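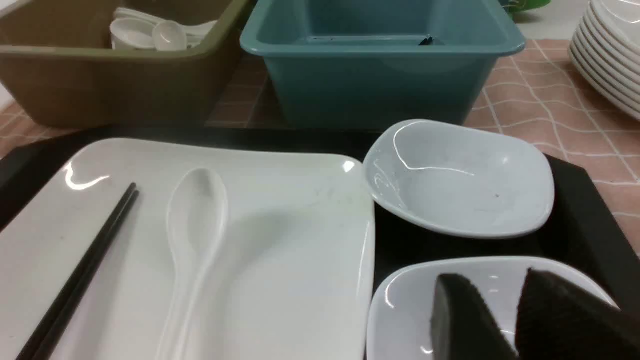
Is the film only about plastic in rivers?
Mostly, yes, though it wanders off into food waste for a good twenty minutes. I eat my tea off a white plate like the big one on the black tray, and since watching it I scrape a lot less into the bin!

Who made it?
Rawiri Kereama, who also narrates. He spent 4 years following the clean-up crew at Zavesbridge and shot more than 1000 hours of footage.

How long is it?
86 minutes. There's no interval, so get your drinks first.

Is it suitable for children?
Mine were fine – a bit fidgety in the bit about the Stivero landfill, but they loved the otters.

Can I show it at our village hall?
You can, but you'll need a screening licence from Debnath, the distributor. I got mine in November and they were lovely about it.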